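**Tuesday, arm 2 (the Tamuno), wrist camera and fingers**

Started at 8 with the finger pads. The left one had gone shiny again so I swapped both, wiped the mounts with alcohol and put the screws back with the small driver (please, please return it to the red drawer!). Femi Edet had noted a grip offset of 3,201 on the old pads. With the new ones I got 3,165 on the first close and the same on the next two tries, so that's what is saved in the Skeltoson config now.

Then the wrist camera. The bracket had a bit of wobble – you could feel it with a fingernail – and I put a drop of the blue threadlocker on both bolts. Exposure is back at 80. I tried it higher and the white squares washed out, and then the board finder gets lost along the fold.

Went on to the look-down pose over the chessboard, lined up on the pale side's two rows. I like having the board turned diagonally for this, it shows up a bad wrist angle right away. 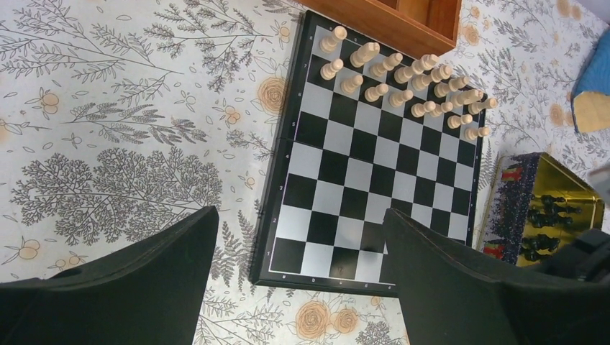
*Look-down pose, gripper fingers in view, pale pieces in their starting rows at upper right.*

Wrist encoder count at this pose is 3,735, saved as "board_high". Still to do: run the pawn pickups slowly at low grip force, and order more pads from Prirnier (we're down to one pair). Femi, if you get in before me, leave the bracket alone until the threadlocker has had its full night.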